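Notebook, chores bench
February, started 9:20 a.m., coffee already cold

Picking up where Heikki left off. His last line says "bag stuff mostly fine, see Oratile." Oratile says it was not mostly fine. I am starting a clean page.

The question Lucinda wants answered before the Ostadmont people visit is whether a pair of arms can put away a bag of snacks and take it back out again at a level you'd accept from a bored teenager. We have set the bar at a bored teenager since last summer and have yet to disappoint one.

Morning block, unpacking and packing, paper bag. 20 tries, same operator, Busisiwe calling the result out loud so I couldn't be generous with myself. 14 went through to the end. The failures, as I scribbled them:

- three times the bag folded at the rim and the packet landed on the fold, then slid down the outside
- twice a gripper closed on bag and wrapper together and brought up both, with great confidence
- once I called a stop myself, as the bag was walking toward the edge of the table

So the paper bag is the hard part, and the snacks are nearly incidental. A box doesn't care where you hold it. A bag has a different shape every time you let go, and the side you aren't holding does what it likes. People fix this with a hip, or a forearm, or by shaking the thing, and we don't have a hip. Aicha suggested taping the bottom down. I said that was cheating. She said people brace bags against the kitchen counter all day long and nobody calls the police. Fair. Added to the list as a separate condition so we don't mix the numbers.

Force limits: I dropped the closing force on the left one notch after the second double pickup. It helps with the double pickups and hurts with anything shiny, which now squirts out like a bar of soap. There is a setting between the two that works for both, and I intend to find it by the traditional method of running out of other settings.

Timing, for the record. Best full run of the morning was 21 seconds per item. Busisiwe did the whole bag by hand while I was writing that down, and then ate part of the test set. Replacement snacks needed. (Heikki, the petty cash envelope is in the drawer under the Zornadar manual, and it has a receipt in it and no cash.)

Lunch. Argued with Oratile about whether holding the bag open ought to count as a chore of its own. He says it's a sub-step. I say I have lived with people who couldn't do it. Left open.

After lunch we tried the two-handed hold, one gripper each side of the rim, with a pull outward before anything else moves. Much better. The mouth stays open long enough to plan around, and the pull irons out most of the fold problem. The price is obvious: with both hands on the bag there are none left for the snacks. The current plan is to open with two, let go with one, and be quick about it. The Roy script already has a handover in it that I can probably steal.
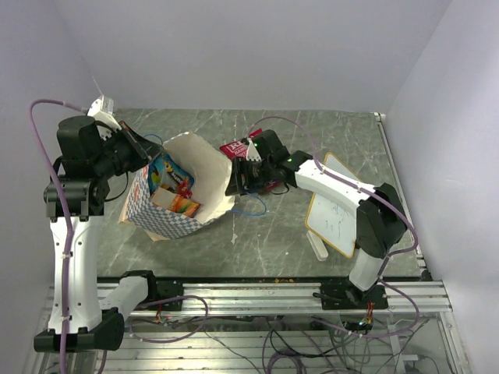

Can a machine unpack the groceries yet?

Only if someone has set out the groceries, picked the bag, and is standing nearby with a hand over the stop button. With stiff boxes on a clear counter it gets dull quite fast, in the good sense. Soft bags, mixed sizes and anything under something else still want a person.

Cable note: the strain relief on the right arm needs redoing before we try anything with a wider reach. Mine to do. It was mine to do last month also.

For tomorrow: taped-bottom condition, then the one-hand release. Ask Uvarero whether they ever sent the softer finger pads or only the email about them. Log is past 4000 lines, needs splitting before the viewer chokes again.

Stopped at 5:40 p.m. Bag retired with honors.

Comments (3)

Oratile Du Plessis
It IS a sub-step. Also, please log the taped runs under a new tag. Last time I spent an afternoon pulling them back apart.

Aicha Ramadan
Try a bag that's been used once already. The new ones are stiff at the crease and I think that's where two of your three folds came from.

Heikki Koskela
The cash is in the other envelope. I stand by "mostly fine."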